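Spring clean swap comes back to Pendovmont, with a longer morning and more tea

The household cleaning swap at Nurnlow Hall is returning in March, and this time the doors will be open for 3 hours so that people with small children (or simply a slow start) needn't rush.

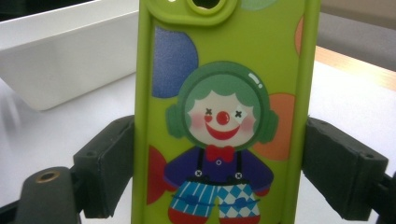

One regular from the last swap wrote in to say she had gone home with a nearly new mop and a recipe for oven paste, and that her kitchen floor hadn't looked so cheerful since the day they moved in. Plenty of others seem to have felt the same, as 61 households came through the door last time, many of them with a bag in each hand and a good story about limescale.

The idea is as simple as ever. You bring along the cloths, brushes, buckets and half-used bottles you've fallen out with, and you take away whatever you fancy trying instead. Bottles do need their labels on, please, and nothing with bleach in it.

New for this year are two short talks, one on grout and one on getting greasy cupboard doors clean without spoiling the paint, both given by the team from Ahmadpour, the hardware shop on Clirby Lane. They'll be happy to stay and chat afterwards too.

Doors open at 9 in the morning. Entry is £2, and that includes your tea and a slice of something.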